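微波炉(我自己写的百科条目,第三版)

先说清楚,这一条是我给我们那个小词条站写的,站上的规矩很松,允许用第一人称,所以我就放开聊了。想看严肃版本的朋友可以去翻教科书,我这里写的是我用了这么多年微波炉、又读了一堆资料之后攒下来的东西,有的地方啰嗦,请多包涵!

名称

中文里“微波炉”三个字其实挺直白的:用微波加热的炉子。“微波”说的是波长,跟无线电里常见的那些几十米、几百米的波比起来,它短得多。家用机型常用的频率在2450兆赫上下,换算成波长是十二厘米多一点。很多人以为“微”是微米的意思,我小时候也这么以为,还跟同桌争过一架(我输了,但我们俩其实都没说对)。

英语里早年有过“雷达灶”一类的叫法,后来慢慢没人用了。粤语区习惯说“叮”,叮一下饭,叮热杯奶,来源就是定时结束时那一声铃。普通话里现在也到处都是“叮一下”,我觉得这是整个家电史上最可爱的一个动词。

来历

微波炉跟雷达是亲戚。二十世纪四十年代,做雷达用的磁控管已经相当成熟,有工程师注意到它能把食物弄热,流传最广的版本是口袋里的一块糖化了。糖的种类各家说法不一,有说巧克力的,有说花生糖的,我两种都见过,这里就不站队了。随后有人拿玉米粒去试,又拿鸡蛋去试,鸡蛋炸了。这个鸡蛋的故事我特别愿意相信,因为我家的鸡蛋也炸过,清理内壁清理到夜里十一点半。

最早的商用机器高得像个大冰箱,要接水管冷却,主要卖给餐馆、轮船和铁路餐车。真正进家庭要等到六十年代后期,台面型出来以后,价格才一点一点降下来。中国家庭普遍用上它还要再晚些,我印象里是九十年代中后期的事,那会儿谁家买了一台,亲戚来了都要热点什么给大家看,哪怕只是一杯凉白开。

原理

这一节我改得最多,每次都有人来信挑错,挑得还都挺有道理。

磁控管产生微波,经过波导送进炉腔,炉腔是金属的,微波在里面来回反射。食物里的水分子一头偏正一头偏负,在快速变化的电场里不停地想转向,跟周围的分子推推搡搡,能量就散成了热。脂肪和糖也吸收微波,只是脾气不一样,所以豆沙包的馅子常常烫得吓人,外皮摸着却还温吞吞的。吃之前掰开晾一晾吧,我的上颚替大家试过很多次了。

有一个流传很广的说法,说2450兆赫刚好是水分子的“共振频率”。这是错的。液态水在这一带并没有尖锐的共振峰,吸收是宽宽的一大片。选这个频段,跟无线电管理上划给工业、科学和医疗用的频段有关,也跟穿透深度有关:频率太高,能量全堆在表面一层;太低,食物又吸得少,器件也得做得很大。

另一个误会是“微波炉从里往外加热”。微波能往食物里走一两厘米,再往里就得靠热传导慢慢来。一大块冻肉外面一圈都发白了,中心还是硬的,道理就在这儿。

冷热不均则是驻波闹的。微波在炉腔里叠来叠去,有的地方强,有的地方弱,于是才有了转盘,也有的机型不用转盘,在看不见的地方装一个搅拌电场的金属片。想亲眼看看自家炉子哪里热哪里凉,可以把转盘拿掉,铺一盘切成薄片的奶酪,短短加热一会儿,先化的那几块就是热点。这个实验我强烈推荐,做完还能吃!

炉门

我个人最着迷的部件是门。一扇微波炉门要同时做到两件有点矛盾的事:让人看得见里面,又把微波关住。办法是在观察窗里夹一层打了小孔的金属网。孔的直径只有一两毫米,比十二厘米的波长小太多,微波基本过不去,可见光的波长又比孔小太多,轻轻松松就出来了。小时候我总嫌这层网碍事,看爆米花看不清楚,后来懂了才觉得它真了不起。
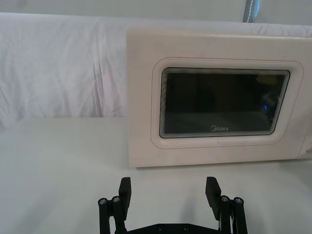
Norbert Kun读了上一版之后留言说,光讲金属网是不够的,门缝才是工程师掉头发的地方,网是死的,门天天要开要关,缝隙怎么可能严丝合缝,我居然一个字都没提。

他说得对,我补上。门的四周通常藏着一圈叫“扼流槽”的结构,深度跟四分之一波长有关,微波跑到缝隙里,被这圈槽一折腾,就相当于碰上了一堵看不见的墙,所以门框和炉体之间就算留一点缝,泄漏也能压得很低。门上还有联锁开关,通常不止一个,门一开,磁控管就断电。想靠手快抢在加热的时候把门拉开、看看“带着微波的食物”长什么样,是做不到的,断电之后炉腔里的微波一眨眼就没了,食物里也不会存下任何微波。

门缝和密封面要保持干净,别让油渣饭粒糊在上面。门如果变形了,铰链松了,或者关不严,就别再用了,找人修。自己拆外壳是绝对不行的,里面的高压电容拔了插头以后还可能带着电,真会要命。

功率与档位

家用机型标的输出功率多半在几百瓦到一千瓦出头,注意这是输出,从插座上吃进去的电要多出不少。包装袋上写“高火三分钟”,往往是按某个特定功率写的,你家炉子只有600瓦的话,就得自己往上加时间。我厨房里那台老Nalik就是600瓦,热一碗剩米饭要转两轮,中间还得拿筷子翻一翻,急性子的人用不来,我倒是用出感情了。

传统机型的“中火”“低火”并没有把微波变弱,它是开一阵、停一阵。仔细听能听出来,嗡的声音重一下、轻一下,循环着来。变频机型才能真正连续地调低功率,炖东西、化黄油要舒服很多,黄油不会一转眼就炸得到处都是。

解冻档也是这个思路:加热一小会儿,停下来让热量往里传。冰对微波的吸收比液态水弱得多,一旦哪个角先化成了水,那个角就越吸越热,越热越吸,最后那块肉的边边已经熟了。Jarosław Czarnecka写过一篇很长的解冻笔记,贴在Braderen论坛上,一共试了307次,结论只有一句话:切薄一点再冻。我后来照做,真的省心,肉片摊平了装袋,拿出来掰一块就能用。

容器

玻璃(耐热的)、多数陶瓷、标明可以微波的聚丙烯塑料都行。镶金边银边的碗不行,金边会打火花,打完还会留下一圈焦黑。我外婆留下来的六只Rernlow描金小碗,有一只就是这么毁在我手上的,现在剩下五只供在柜子顶上,谁也不许碰。

金属是不是绝对不能进炉?这一条网上吵得厉害。炉腔本身就是金属的,有些机型还配金属烤架,可见关键在形状和位置。尖锐的边、皱巴巴的锡纸、叉子的齿,都容易让电场集中、放电。说明书允许的可以用,说明书没提的,就当不行。

密封的东西要开口。鸡蛋、整颗板栗、带肠衣的香肠,都得扎孔或者切开(鸡蛋扎了孔也不保险,我劝你打散了再热)。保鲜膜留个角透气,盒饭把扣子松开。

过热的水

清水在很光滑的杯子里加热,温度有可能超过沸点却不冒泡,这时候扔进一个茶包或者一勺咖啡粉,水会突然喷起来,烫伤过不少人。预防起来也简单,加热前放一根木筷子或者木勺,时间别定太长,热完了先让它静一会儿再端。我现在烧水一律用水壶,微波炉只管牛奶和汤。

营养问题

每年过年回家我都要跟长辈辩论一次。微波属于非电离辐射,能量不足以打断化学键,不会让食物“带辐射”。至于营养,任何加热都会损失一些维生素,损失多少主要看温度、时间,还有用了多少水。微波加热时间短、加水少,蔬菜里怕水怕久煮的那些成分,常常比水煮留得还多些。西兰花掰小朵,淋一勺水,盖上,转两三分钟,颜色绿得发亮,我一个星期能吃好几回。

真正要当心的是热得不匀。剩菜中间没热透,细菌可不会因为是微波炉就客气,汤菜要中途搅一搅,大块的要翻个面,热完焖一小会儿再吃。

清洁

一碗水里挤半个柠檬,高火转到满腔蒸汽,焖五分钟,再拿软布一擦,陈年油点子基本都下来了。转盘和下面的滚轮圈可以拿出来洗。有一块像硬纸片的东西贴在内壁上,那是云母片,挡着波导的出口,别撕!我妹妹就撕过,以为是忘了揭的包装。云母片脏得厉害会打火,擦不掉就换一片,很便宜,按型号裁就行。我上次是照着编号2438在Tóth的配件目录里找到的,裁的时候剪歪了一点,也一直用到现在。

别名与相关条目

叮炉;光波炉(多数是微波加热管的组合);微蒸烤一体机;磁控管;爆米花袋(待写,有人愿意认领吗?我自己对奶油味有偏见,写出来怕不公正)。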